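Zateck puts robot arms on the teardown bench, staff move down the line

Posted 7 August 2019
Filed under: Local business, Work

Computer refurbisher Zateck has handed part of its desktop teardown work to robot arms, and the people who used to do it all by hand are getting new jobs a few metres away. No layoffs, the company says. Staff we spoke to mostly believe it.

The arms are running on one bench for now. Second bench to come if the numbers hold up. The shop took in 3,591 used desktops last year, nearly all of them from offices and schools clearing out old gear, and until January every one was opened, stripped, tested and put back together by somebody with a screwdriver and a sore neck.

The job is a simple one to explain. Tower goes on its side, cover off. Drives, memory and processors have to come out, get checked, and either go back in or go in the bin for parts. Each part has its own spot in a plastic tray beside the case so nothing gets mixed up between machines. Zateck had the tray layout drawn up by Nondix, a small design shop in the same industrial park, which also wrote the work steps the arms follow.

Drive carriers were the hard bit, according to one bench worker. Every model has a different clip. Some you squeeze, some you lift, and the old plastic snaps if your in a rush.

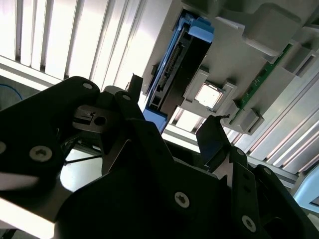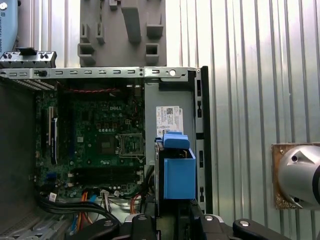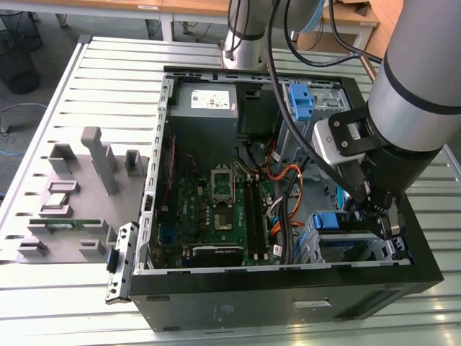
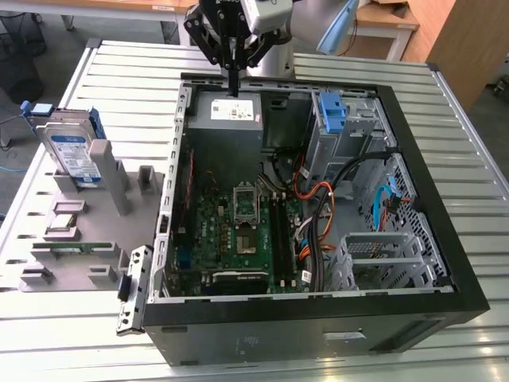
Desktop towers on the teardown bench at Zateck. Bottom photo: a drive, a processor and a memory stick in the parts tray beside the case.

What changes for the crew? Quite a bit. Before, a tech on the bench was expected to get through 60 machines a week, start to finish. That target is gone. Techs now set up the cases, deal with the ones the arms can't sort out, and spend the rest of the shift on fault finding and final checks. Work that used to get squeezed in at the end of the day.

One worker with sore wrists said she'd have left by Christmas if the bench had stayed the way it was. She has moved over to testing and likes it. A co-worker was cooler on the whole thing. He said he was fast on the bench, took some pride in it, and now spends too much of the morning waiting on a machine thats slower than he is. He also wants to know what happens to the 2 casual spots that came up every summer. Management says it hasn't decided.

Speed is a sore point all round. The arms are careful and they stop a lot. A case that sits a bit crooked will hold up the bench until someone walks over and straightens it. The shop floor lead said she'd take slow over broken clips, and that the savings so far are in parts that survive, not in hours.

Training was 3 days, on the clock, run by an outside firm called Byun. Covered the stop buttons, the restart steps, and who is allowed inside the taped line on the floor. Workers asked for a second round after the first month and got it. They also asked for the bench to be shifted away from the lunch room wall. Still waiting on that one.

Pay rates haven't changed. Anyone who moves into testing goes up a level after a trial period, and the company has put that in writing.

Refurbished machines go out the door under the Skisex label, same as before, mostly to schools and community groups. Buyers shouldn't notice any difference, Zateck says, apart from fewer drives rattling in their bays.

The second bench would handle laptops. Batteries and glue make that a much tougher job, and the techs we talked to reckon it's a fair way off. A meeting with staff on the laptop plan is set for later this month.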